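# "Show me the ninetieth cup": a buyer on testing grippers with a coffee machine

Everyone selling robot arms this year seems to have a coffee demo. The test engineer I spoke to at Trarkbridge, a small lab that compares grippers for firms thinking of buying them, has sat through more of those than she would like. She agreed to talk as long as I left her name out, and she began by lowering my expectations.

"A coffee demo tells you somebody got it to work once, with the lights right," she said. "It doesn't tell you what the fingers are good at."

So why does her own bench have a capsule machine on it? "It's cheap, and the shapes are awkward. Glass, capsules, a lever. I'm not selling anybody coffee."

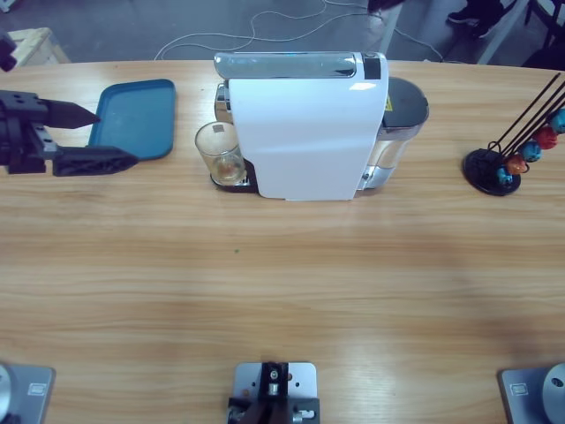

*The Trarkbridge bench, with a tray, a glass and a capsule stand set out for the two arms.*

The comparison was between two sets of fingers, one from Grikham and one from Drevix, run with the same arms and the same controller. Each set got 52 attempts at picking up the glass and 53 at pulling a capsule off the stand. The odd number was a mistake in the run sheet, she said, and she left it in the report.

I asked which one won. She didn't care for the question. "On the glass I couldn't separate them. On the capsules one was better before lunch and the other was better after, and that bothers me a lot more than either score."

She suspects the stand. Its wire rods go up at a slant, and a capsule a little further along is a different grasp from the one beside the base. If the stand gets nudged between runs, she says, you may be measuring the nudge.

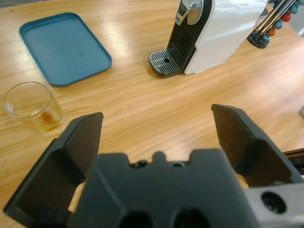
By Manalastas

The wrist cameras were supposed to settle arguments like that one. She is lukewarm. With the fingers opened wide, the gripper takes up the whole bottom of the view, and a clear glass on a shiny table is a hard thing for any camera to find.

"People put a camera on the wrist and think the problem is solved," she said. "You get a very good look at your own gripper."

She still wouldn't take them off. The fixed camera shows the layout, but it can't show what the fingers are lined up with. Her complaint is with sales sheets that print one accuracy figure and never say which camera, what lighting or how much glare. One sheet she was sent in March promised a finger life of 2000 hours. She wrote back asking what the fingers had been holding all that time and has had no answer. 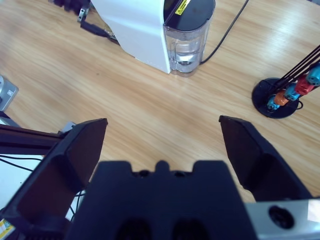 3 min read

The price didn't impress her either. The dearer set was quoted at $2989, and she won't say whose it was until the report is out. "For that I'd want to know what happens when the pads wear down. I don't know. They don't seem to know."

Does she think arms like these will end up working in kitchens and break rooms? "Some might. I've heard that every year I've been in this job."

Next she wants to fix the stand to the table and run the capsules again, this time with someone else resetting the bench so that the person scoring doesn't know which fingers are on. Both suppliers have been told. One of them asked whether the old numbers could be used in a brochure meanwhile, and she told them no.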